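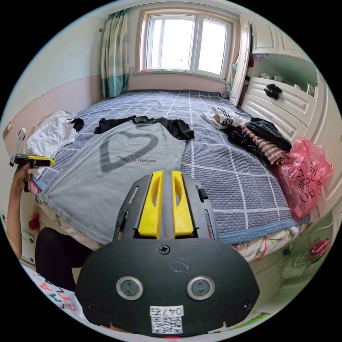 Reader's note left under the April pages: why do the folding on a bed at all, when a table is flat and doesn't sag under your hands? Fair point. Reply is in the second part of this entry.

Notebook, clothes folding and sorting. May, Mamstead, small bedroom. Started 10 in the morning.

Aim for today was the short-sleeve T-shirt on a quilted surface, using the Cruzado fold (sleeves in, sides to the middle, hem up to the collar, then half again). The other clothes stay on the bed, pushed toward the sides, so the working area is the middle of the mattress and the near edge. I tried clearing everything off last month and ended up walking back and forth to the chair for each piece.

First shirt: gray, black sleeves and collar, big heart outline on the chest. Laid print side up. The usual instructions say print side down, and that does give a neater packet, but with the print up it is easier to see when the body has twisted. A heart that leans is a shirt that leans. I turn it over once it is straight.

The bedspread helps more than expected. It has a white grid on blue-gray, and the side seams can be lined up with the grid lines. The quilting also holds cotton in place better than a plain sheet does. The bad side is that it holds folds too. If the hem goes down with a crease under it, pulling from the collar end does nothing, and you have to lift the hem and lay it again.

Things to write down before I forget:

Pinch and pull toward the near edge works for taking slack out of the body. Small pinches only. A big one brings the bedspread along with it.

Don't straighten the sleeves first. They move again as soon as the body is pulled.

The lighter blue border is a good stop line for the hem. Past it, the fabric tips over the side of the mattress and its own weight starts to drag.

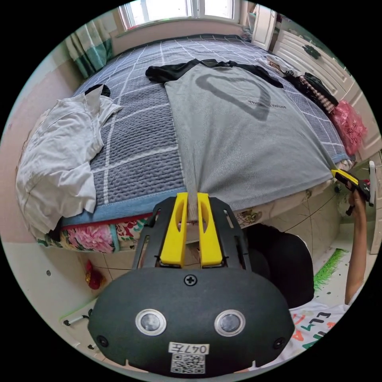 Sleeves come last, then, and only after the collar is square. I had this the other way around in the Bateo drawer notes, and those should be corrected. The packet width there was 7 inches, which still seems right for a shallow drawer. For a deep one I would go narrower and stand the shirts on edge.

Back to the table question. A table is better for shirts with buttons and for anything ironed. For T-shirts and socks I prefer the bed — it is large enough to hold the unsorted clothes and the work at the same time, and the clothes end up there anyway. The sag is real on a soft mattress. Work nearer the middle and it matters less.

Piles: plaid and checked pieces should be kept away from the white clothing until everything is folded. White goes on the left, near the edge, and it does tend to creep over. Bag stays on the right. Socks get paired and put on top of something already folded, otherwise they end up under the heap.

Not done: the jacket. The Cruzado fold makes no sense for it, so it gets a hanger. Also want to repeat the T-shirt on the Bevano blanket, which has a longer pile and no grid.

Stopped before lunch. Bateo corrections go on page 109.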